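十二月 晚七点二十 / 机器人社 盘架组

今天到的人:Telmo、Duygu、我(Kenji 八点多才来,说是物理作业没写完)。Anselmo 老师在隔壁带 Jamadine 那组,过来看了两次。

先记结论免得忘:**抓取高度先定死在下缘,别再改了**。改一次全套点位重标,吃不消。

## 接上次

上次留的三个问题:

1. 夹爪闭合力设多少
2. 盘子抽出来的时候会带着旁边那个一起走
3. 腕部相机的画面延迟,Telmo 说有,Duygu 说没有,吵了半天没测

第3条今天测了。拿手机秒表放镜头前面,录屏对着看,300 ms。有延迟。Duygu 认了。查下来一半是显示窗口开太大,缩小以后好很多,具体数没记,下次补。遥操作的人自己注意,动作慢一点,等画面跟上再闭爪。

第1条:从 20 开始往上加(控制器里的档,不是牛顿,别再有人写成 N 了)。20 夹得住薄的,厚沿的会往下溜。加到 35 稳了,但是那个粉的夹的时候吱一声,听着难受,退回 30。先全部用 30,分盘子设力的事等 Kenji 的配置文件写好再说。

第2条最烦。试了两种走法:

- 直上直下抽。快,但只要手腕有一点点歪,盘沿就刮旁边的
- 先往空的那侧让一点再抬。慢一点,刮得少

后面都按第二种走。Telmo 把让位的距离写成了变量,叫 `rang_yi_xia`,我说改个正经名字,他说能看懂就行。Marcelino 学长看代码的时候肯定要骂。
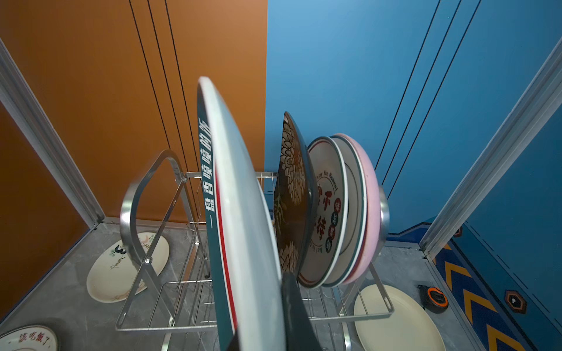

*腕部相机,夹住"一盘香喷喷的饭"的下沿。右边架子上还立着五个。*

这个盘子是目前最好用的。沿厚,绿边跟底色差得大,画面里一眼就能找到边。反过来最难的是最右头那个不锈钢的,侧着看就一条窄窄的反光,识别框老是跳,有时候直接把架子的铁丝框进去。架子也是亮的,铁丝和盘边混在一起。Duygu 想给它贴一圈哑光胶带,Anselmo 老师说比赛那边不一定让改物件,先去翻规则。**待查,谁有空谁翻**(大概率是我)。

"不将就"那个,字多图案多,本来以为会影响识别,结果没什么问题。棕色带花的,立得太侧,正面露出来的就一小条,示教的时候人都得眯着眼找。下次摆的时候转一点角度。

地上平放的那几个今天不碰。平放要换抓法,从侧面铲还是先翘起来一边,没讨论出来。Kenji 的想法是先用一根手指压沿让它翘,我觉得盘子会滑跑。他不服。下次让他试,试之前把软垫铺上。

## 采数据

采了 10 条,都是遥操作,Duygu 操作 6 条,Telmo 4 条。流程:

靠近 → 下沿对齐 → 闭爪 → 停一秒 → 让位 → 抬 → 放回原来的槽

停一秒是后加的,前两条没有,回放的时候闭爪和抬混在一块分不开。前两条标了 `old`,训练别用。

第 7 条中途盘子转了一下,人手扶的,作废,文件没删,留着给新同学看反面例子。

总帧数算下来 1,039,Telmo 觉得不对,太少了。我也觉得少。查了一下是录制脚本抽帧没关,等于白丢了一大半。脚本是我上个月改的……锅是我的。已经改回来了,明天重新采。所以今天这批只能当练手。

## 环境

- 橙蓝两块背板不换了。粉盘子在蓝板前面很清楚,换到橙板前面就差一点,以后粉的固定放右半边。
- 卷尺用完收走!!今天又落在箱子里面右边那块了,回放才看见。夹爪扫过去会撞。
- 铝型材右边那根的角件好像有点松,手推能晃。没找到合适的内六角,问 Jamadine 组借,他们也在找同一把。
- 灯:傍晚以后全靠顶灯,不锈钢架反光位置跟下午不一样。采集时间最好固定,要么都下午要么都晚上,别混。

## Marcelino 学长回的消息(抄一下)

问他放回槽里的时候怎么防止卡住,他们去年在 Tarkonmont 那次比赛就卡了。他说别追求一次放到底,进槽以后力一上来就退一点再往下,来回蹭两下。"丑,但是不卡。"原话。

试了一次,盘子进去了。只试了一次,不算数。

## 下次

- [ ] 重采,先采绿边那个,够 20 条再换盘子
- [ ] 规则里物件能不能贴东西(我)
- [ ] 延迟再测一遍,窗口缩小之后的,写数字(Telmo)
- [ ] 力的配置文件(Kenji,他说"快了")
- [ ] 角件
- [ ] 平放盘子的压沿试验,垫子在柜子第二层
- [ ] 点位文件备份!!现在只有 Duygu 电脑上有一份

九点十分 Anselmo 老师来催关门。急停按了,电源拔了,夹爪停在高位。日志传了一半网断了,剩下的明天到了接着传,文件夹名字是 `panjia_lianshou`,里面那个 `新建文件夹2` 不要动,Kenji 的。

补:回去路上 Duygu 说下沿夹的时候盘面会朝相机这边倾,她操作的时候一直在下意识往回掰手腕。回放里确实能看出来倾。要不要在示教里统一一个倾角,还是干脆不管让模型自己学,群里先说说,明天到了再定。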